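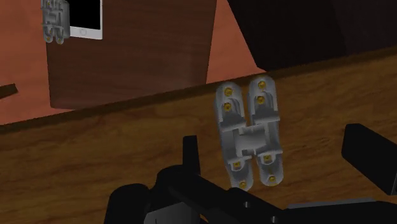

Furniture Hardware and Joinery, Unit 4
Handout: Fitting doors to cabinets
Tutor: Kwadwo Amissah

4.1 Scope

This handout covers the hanging of cabinet doors on butt hinges, cup hinges and fully concealed hinges. Sliding doors, tambours and drop flaps are dealt with in Unit 5. Students who missed the session on frame construction should read the Unit 3 notes first, as the terms stile, rail and reveal are used without further definition.

4.2 Door positions

A door is described by its relation to the carcass. An inset door sits within the opening, its face flush with the front edges of the sides. A full overlay door covers the front edges of the sides almost completely. A half overlay door covers half of the edge and is used where two doors share one partition.

The position must be fixed before hardware is chosen. A hinge made for overlay doors cannot in general be adapted to an inset door by moving the screws. With cup hinges the difference lies in the crank of the arm: straight for full overlay, half cranked for half overlay, fully cranked for inset.

4.3 Clearances

An inset door needs a gap on all four edges. For painted work allow 2 mm per edge at the time of fitting, which closes to 1.5 mm or a little less after two coats. For clear finishes 1.5 mm is enough. Solid timber doors wider than 400 mm need more on the closing side, the amount depending on species and on the moisture content at the time of making.

The closing edge of a thick inset door strikes the carcass as it turns if it is left square. A bevel of two or three degrees towards the back removes the interference. Cut the bevel after hanging and never before.

4.4 Butt hinges

The leaf is recessed into the door, into the carcass, or into both. Equal recesses are the usual practice on inset doors. The depth of each recess is half the thickness of the closed hinge at the knuckle, less half the required gap.

Mark the length of the leaf with a knife from the hinge itself. Set the width with a marking gauge and keep the setting for all hinges on the job. Remove the waste with a chisel, working across the grain in shallow cuts, then pare to the line. Brass screws should be preceded by steel screws of the same size to cut the thread.

Common faults:
Recess too deep: the door binds on the hinge side and springs open.
Recess too shallow: the gap is wide on the hinge side and narrow on the closing side.
Screw heads proud: the leaves cannot close, and the result resembles a deep recess.
Knuckles out of line: the door is stiff and the screws work loose.

4.5 Cup hinges

The cup is let into a blind hole bored in the back of the door. The standard hole is 35 mm in diameter and 12 to 13 mm deep, so that doors thinner than 16 mm are not suitable. The distance from the door edge to the rim of the hole is normally between 3 and 6 mm and alters the overlay by the same amount.

Standard opening angles range from 95 degrees upwards. The narrow angle is sold for thick doors and is adequate for most wardrobes. Where internal drawers must clear the door, use a wider angle.

4.6 Fully concealed hinges

Both halves are mortised, one into the door edge and one into the carcass, and nothing shows when the door is closed. The two mortises must agree in height and in distance from the face. Most patterns offer little or no adjustment, so an error in marking out remains in the finished piece.

Use a router with a guide bush and a template. Cut the full mortise in two depths where the pattern requires it: a shallow step for the mounting plates and a deeper pocket for the linkage. Cut a trial pair in scrap of the same thickness before starting on the work.

4.7 Number and placing

Two hinges are sufficient for doors up to 1000 mm high and of ordinary weight. Above this, add a third. On framed doors the hinges are usually placed in line with the inner edges of the rails. Increasing the distance between top and bottom hinges reduces the load on the fixings, as the pull on the top hinge is the door weight multiplied by half the door width and divided by the hinge spacing.

Worked case: door weight 8 kg, width 500 mm, hinge spacing 800 mm. Pull on top hinge = 8 x 250 / 800 = 2.5 kg force.

4.8 Bench work for May

Hang one inset door on butt hinges and one on concealed hinges, using the practice carcasses in store 311. Bring a marking knife, a gauge and a 12 mm chisel. Record the gap on each edge before and after adjustment, and hand in the sheet with the carcass.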